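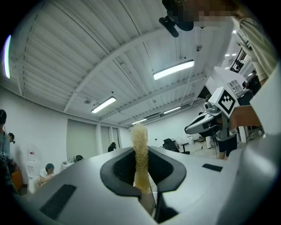 *A fibrous, loofah-like piece held near its base by the rubber pad of a hand-held gripper. A second gripper is at right.*

Colm Moriarty looks after the hand-held grippers at Stirico, in the Hendlow building. He has 11 pairs in his care, and every pair has a card where he writes what was changed and when. We spoke on 30/06/2026, at his bench, and he continued to work during most of our talk.

I asked him first which part takes the most of his time. "The finger pads," he said. "People expect me to say the camera. But the camera you mount, you tighten, you check the picture, and it is finished. The rubber is working the whole day."

Soft and hairy objects are the worst for him. A fiber goes into the slot behind the pad, then another one, and after some days the jaw does not close completely. "You don't see it from outside. You feel it in the trigger - a small step near the end, like sand." He opens the housing, takes the fibers out with tweezers and brushes the slot dry. He does not use oil there. Once, in December, a colleague put one drop on the slide, and Moriarty needed two days to get all the dust out again.

The pads he orders from Begović, in boxes of 51. Before fitting a new one he presses it by hand and compares it with the old. If the edge has become shiny, the old pad goes away, even when it still grips. "Shiny means it will slip tomorrow," he said.

Then we came to the marker on the top box. It must sit flat, and the screws under it must be turned a little each, crosswise. He checks it with the Tanano software, which shows him the angle between the two grippers of a pair. "If I see the number moving while my hands are not moving, I start again from the screws."

The card of the oldest pair says 1,053 sessions. It had its trigger spring replaced twice, and the side camera once. I asked if he would retire it soon. He turned the card around and showed me the free lines at the bottom, about 8 of them. "When this is full, I take a new card," he said, and went back to his tweezers.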